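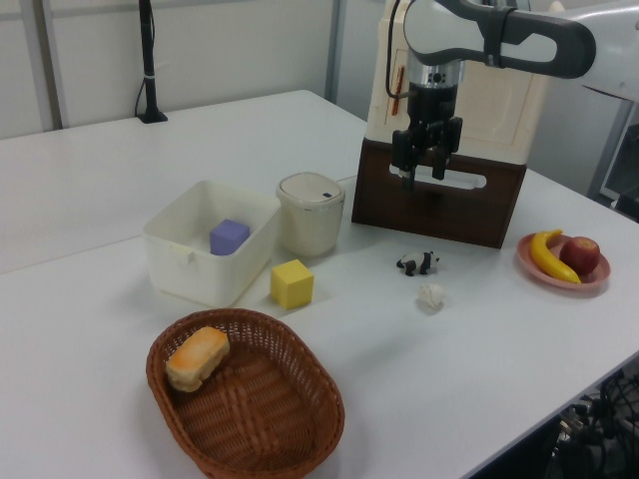
Open storage bin on a white tabletop.

Section 4 - Fitting your Odine battery maintainer

I leave my coupe parked from November until the roads are clean again, and this little box is the only reason it starts in spring. Set aside 30 minutes the first time. I now do it in less than ten!

What you need: the Odine unit, the ring-terminal lead, a 10 mm wrench and a rag.

1. Park within reach of a wall outlet and switch the ignition off. Take the key out too (my old Rotau kept half its electronics awake with the key in, and I spent a whole winter wondering why).

2. Find the battery. On plenty of sports cars it lives in the trunk or under the front luggage tray, so check your owner's book before you start pulling trim off.

3. Wipe the terminals. White crust needs a proper cleaning first - see Section 3.

4. Bolt the red ring to the positive post, then the black ring to the bare metal ground point shown in your owner's book.

CAUTION: Don't let the wrench touch the positive post and the body at the same time. I have a very small, very neat weld mark on my fender from doing exactly that.

5. Route the lead away from hinges and anything that gets hot. I bring mine out by the grille and tuck the plug behind the tow-eye cover.

6. Plug the lead into the unit, then the unit into the wall. The light blinks amber while charging and goes solid green when full. A flat battery can take 16 hours, so go have dinner.

Note: If the light blinks red, unplug at the wall and check the fuse in the lead. Brenda Toledo at the owners' club keeps spares if you're stuck.

7. Before driving off, unplug at the wall first, then at the car. I hang the key on the plug so I can't forget.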